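Feed Threads Lists Search Log in

Threads > Materials > Vsevolod Semeniuk > Masking tape on finished wood

Vsevolod Semeniuk
2024-02-26

Thread on masking tape and finished wood. I do bench work at Zonance, mostly cleanup of table and counter finishes. In January we ran a small set of tape removals and I have been asked for the notes often enough to post them.

Ordinary masking tape is crepe paper with a rubber-based adhesive on one side. The crepe gives stretch. The paper also tears easily across the width, so pulls made on old tape tend to end in fragments.

Tack and adhesion are separate numbers. Tack is how fast the tape grabs. Adhesion is what it takes to peel it after a dwell time. A tape can have low tack and still be miserable to remove after a month by a sunny window.

Dwell time matters more than brand in our results. We had 29 strips on oiled and lacquered panels. Strips pulled the same day left nothing we could feel. Strips left for 17 days left residue on every oiled panel and on a few of the lacquered ones.

Heat and UV both speed this up. The adhesive softens, flows into the grain, then oxidizes and goes brittle. At that stage the paper and the adhesive part company and you are left with a yellow-brown film.

Open-pored wood is worse than closed. Oak holds residue in the pores where a cloth can't reach. Maple and beech wipe clean more often.

Crossing strips at a corner doubles the thickness but not the holding force. The second strip is mostly stuck to the back of the first, and tape backing often carries a release coat so the roll can unwind. The hold comes from the parts that touch wood or the item being held. 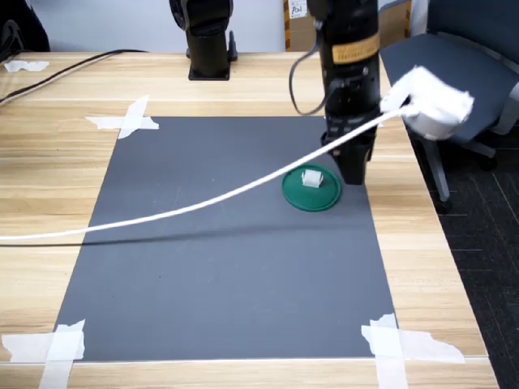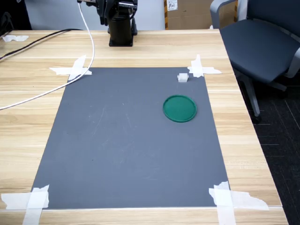
Dark gray mat on a light wood tabletop, white masking tape at the corners, green lid on the mat. Both pictures.

Removal angle. Fold the tape back on itself and pull low and slow, close to 180 degrees. A straight-up pull puts the load on a narrow line and lifts weak finish. Vikas Bisht prefers 90 degrees on hard lacquer and his panels came out fine, so treat mine as the cautious setting.

If the paper splits, stop. Warm it with a hair dryer on low, wait, and start again from the other end. Do not dig at the edge with a blade. Most of the damage we log as tape damage is blade damage.

Solvent order for residue, mildest first: dry thumb or crepe rubber block, then mineral spirits on a cloth, then a citrus cleaner. Test on the underside. Mineral spirits is safe on most cured lacquer and will dull a fresh wax.

Alcohol will go straight through shellac. If you don't know the finish, assume shellac until a hidden spot tells you otherwise.

Acetone: no.

Sanding is a last step. We went to 200 grit on 2 oiled panels and both needed a full re-oil to blend. On veneer I would not start.

Question from Bit-na Seol on the last thread: does low-tack painter's tape solve it? Partly. It buys dwell time. It also lets go by itself at the ends if the surface is dusty or freshly oiled, so wipe the wood first and let it dry.

Uliana Ostapchuk asked about double-sided tape. Carrier type decides it. Foam carriers shear inside the foam and leave half behind. Thin film carriers come off in one piece more often, and I have no long-dwell numbers for them yet.

Panel list and peel readings are in the Urnerar folder. Column D is grams per strip width and the header is wrong, ignore it.

Next batch is waxed pine, same tape, same window.

Contact | Terms | © Zonance | Back to top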